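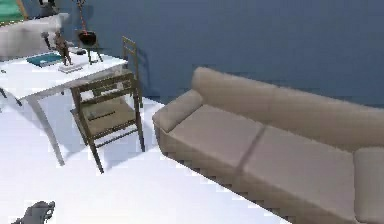
4.2 Trying the Plurnorer kit

I went into this one a bit skeptical (I'd read the brochure), but setup was easy! The Plurnorer simulation kit, sold by Inow, comes with furnished rooms, an arm and a gripper, and I had my first tabletop run going in an afternoon. I ran 400 episodes in the living room set, using 3 random seeds, and kept the default lighting for all of them.

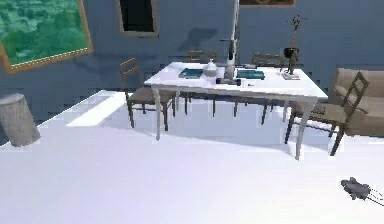 Small things on the table gave me more trouble than the furniture did, mostly when the planner picked an approach too close to a neighboring object. Dustesa, our baseline, had the same habit. I raised the clearance setting and reran everything, see Figure 4.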